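Odds-and-ends box

An odds-and-ends box, also called a bits box, a miscellany or, in some households, "that box," is an open container in which small objects of no agreed category are kept together. It differs from the junk drawer chiefly in being portable, and from a toolbox chiefly in being of little help when something breaks. The contents are typically small tools, spare parts, fasteners, adapters and single members of former pairs. A true odds-and-ends box has no lid, or has one that stopped closing some time ago.

Origins and terminology

Small stray objects have presumably been dropped into baskets and crocks for as long as there have been either. The modern form depends on the cheap corrugated carton, which entered most homes holding something else and then stayed. The printed guide Hutchins on Household Order, long a fixture of secondhand shops, gives the subject two pages under "Sundries" and recommends abolition. Later editions recommend a second box.

Regional names vary. In the town of Stomcombe the usual term is "the oddments," always plural, even when the box holds one hinge. In Fosusby it is "the useful box," a name that older residents use with a straight face.

Construction

The preferred container is a shipping carton of modest size, with walls high enough to hide the contents from a visitor and low enough to reach over. Brown cartons are common, but a white one is often thought respectable enough to be left in a bedroom or hallway. The white finish usually covers the outer face only, so the original brown remains on view inside and wherever the board has been cut. Trimming off the flaps is widely practiced. It makes the box easier to search and commits the owner to never mailing it anywhere.

Hand holes are regarded as a refinement. They allow the box to be carried from room to room, and this is the activity for which most such boxes are used. They also let out washers.

Purpose-made alternatives exist. The Ilo, a molded tray with 12 fixed compartments, was sold by mail order as a complete answer to the problem. Owners commonly filled one compartment with everything and kept the tray in a cardboard box.
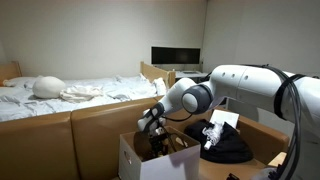
Placement is the most debated part of the subject, and the guides are nearly unanimous that the box should live on a shelf, at waist height, near the place where its contents will be needed. Practice has gone another way. The box tends to settle on or beside soft furniture, where a person can sit down to look for something and then remain seated. A spot near the bed is a frequent choice, with white sheets on one side and a tan padded surface on the other, and the overflow soon follows: a heap of black fabric next to the box, a crumpled white cloth on top of the fabric, a small block of wood a little farther along. The box itself may hold mostly black and brown things, with a few beige ones among them, and dark objects in a deep carton are hard to tell apart by eye. Most searching is therefore done by reaching in from above, a method that favors whatever is on top.

The overflow

Writers on the subject distinguish between the contents of the box and its overflow, meaning the objects that gather within arm's length of it. Overflow is generally made up of things that were taken out during a search and judged too important to put back. Cloths are a standard component, as are sheets of card saved for their stiffness. Small blocks of wood turn up often enough that Hutchins gives them a separate entry, which reads, in full, "Keep one."

Left alone, the overflow can reach the volume of the box itself. At that stage the household may obtain a second carton, in which case the first is said to be "full," a condition it will have been in for several years.

Sorting

Three methods are in general use. In the first, the box is emptied onto a flat surface and its contents grouped by kind. This is the method recommended in print. It takes an afternoon and produces four tidy groups and a fifth group much larger than the other four, which is returned to the box.

In the second, known as top-down sorting, objects are lifted out one at a time and each is dealt with before the next is touched. It suits small spaces, as very little needs to be spread out, and the work can be stopped at any point. It is always stopped at the same point, roughly a third of the way down, upon discovery of something interesting.

In the third, the box is shaken. Heavy items go to the bottom and light ones rise, and the owner gains a fresh view of the surface for almost no effort. Purists do not consider this sorting. It remains the most popular of the three.

A bedspread or sheet is sometimes used as the working surface. This has the advantage that small dark parts show up well against pale cloth, and the disadvantage that somebody intends to sleep there. Any part overlooked at nine in the evening will be located by midnight.

Capacity

A carton of the usual size is often said to hold 1,000 items, a figure repeated in many household columns and seldom tested. The fullest published inventory, printed in a Stomcombe newsletter one December, recorded 601. Of these, the compiler could name 2 that had been used in the past year, and one of them was the pencil used to write the inventory. A rival claim of 700 from Fosusby was set aside after it emerged that the loose staples had been entered separately.

Disposal

Odds-and-ends boxes are rarely thrown away. They are moved, inherited or placed inside larger boxes. The usual obstacle is the unidentified part: an object plainly made with care, for some particular purpose, which may belong to an appliance still in the house. Advice columns suggest putting such parts in a dated envelope and discarding it after one year. The envelope is kept in the box.

Where a box does wear out, it generally fails at the hand holes, which tear upward toward the rim under load. Packing tape extends its life by a season or so. The contents are then tipped into a newer carton in one movement, preserving the order of the layers in reverse and bringing the oldest material to the top, where it is looked over with some surprise and left alone.

See also: Junk drawer; Coffee can of screws; Spare room; Key, unidentified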